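Greline kitting cell: what we learned from the cable stop

When I joined the automation group, Pádraig Ó Briain told me that a robot cell rarely fails in the place where you are looking. I thought of his words many times in the last weeks. Several readers from assembly asked why the kitting cell was down and why the rules for it are changed, so I try to explain it with some care. 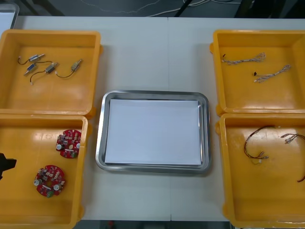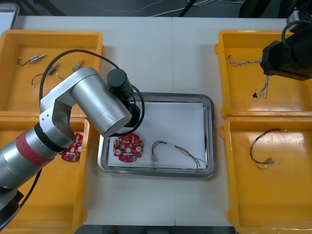 The Greline cell: yellow bins on both sides, steel tray with paper in the center.

SAFETY AND MAINTENANCE

For those who work in the other building: the cell prepares small kits. The arms take red circuit boards and wire harnesses from the yellow bins and put them on the paper in the steel tray. Then a person takes the kit to the Jultora line. It is not heavy work and it is not fast work, and maybe for this reason we were too comfortable with it.

On August 8, 2022, in kit number 925 of that batch, the right gripper closed on a harness and lifted it as usual. One loop of the harness was caught under the connector of another one. The arm continued to its next point, the second harness came up together with the first, and the force limit should have stopped the motion. It did not stop. The arm pulled for over 2 seconds until a terminal came off and the harness was free. The loose end then swung across the tray and the board which was already there was moved to the rim.

No one was hurt. But Ciarán Quinlan, who was the operator on that shift, had his hand on the table at the near side, because he was going to straighten the paper. He pressed the stop button at once. He did exactly what he was trained to do, and I would like this to be written clearly, because there was some talk in the canteen that the operator had caused the stop.

We looked for the cause during 10 working days. At first we suspected the gripper, and we changed the fingertips for new ones. This changed nothing. Then we suspected the harnesses from Ní Chonaill, which have longer wires than the previous type and tangle more easily. This was partly true, but a tangle alone should only give a normal stop and a message on the screen.

The real fault was in the settings. When the program was copied from the test cell in Kerkport, the force limit was copied too, and the test cell uses a heavier tool. The value was much too high for a light gripper that handles thin wires. The left arm had its own correct value, so all our checks on the left side were passed, and we did not repeat them on the right side. The checklist asked only "force limit tested" and had one box for the whole cell. I signed this checklist myself.

There was also a smaller problem with the cable of the arm. On the left side it makes a big loop, and in some positions this loop passes over the bins and the edge of the tray. It did not take part in the event, but when we replayed the program slowly we saw that it could touch a part which is standing high. We will fix the cable closer to the arm when the new clips arrive.

The following is valid from now:

The force limit is tested on each arm separately, with a spring gauge, and the two values are written down with the name of the person.

Harnesses are laid in the bin one beside the other, with a space between them. Please do not pour them from the bag, even if the shift is busy.

Hands stay away from the table while the arms have power. If the paper in the tray has moved, stop the cell first. The restart takes 22 seconds, I measured it.

If two parts come up together, press stop and call us. Please do not pull them apart in the gripper.

The cell is running again at reduced speed. We will keep this speed until November and then look at the stop list again with the line leaders. In the meantime I ask you to report also the small things, for example a harness that hangs lower than usual or a board which is not flat on the paper. You can write it in the book beside the cell or tell Pádraig or me directly. In the book there is now a separate page for the left arm and for the right arm.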